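4 min read

3.2 What the visitors saw

We had meant the open day at Padilla to be a small affair, a few neighbors and perhaps a class or two, and so we were quite unprepared (and very pleased!) when 219 people came through the door. Noelia Rivas kept the talk short and let everyone stand as close to the table as the floor tape allowed. The children wanted to know whether the arms ever get tired, and their parents mostly asked what happens when something is dropped, which we thought a very fair question and come back to in Section 5.

Everyday objects were used throughout, the kind anybody has in the kitchen, and visitors followed the wrist view on one screen and the table view on another (Figure 3).

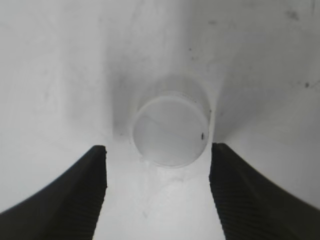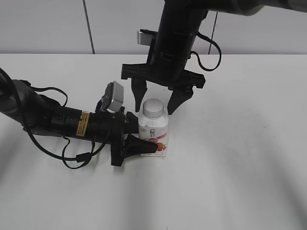

Figure 3. A white cup between the fingertips, from the wrist camera (first), and two arms at a drink bottle, one gripper at its side and the other above the cap (second).

HUMAN FACTORS

Of the people who stayed for a whole turn, 17 filled in our card afterward, and nine of them wrote more than we had left room for. Several said the bottle felt easier to follow than the cup, and we have kept their wording in the appendix.

Comments

Rodel Rivera: My daughter still talks about the arms. Will you run it again in January?

Chantelle Pretorius: Lovely read. Is the visitor card available anywhere? We would like to use it at Grumo.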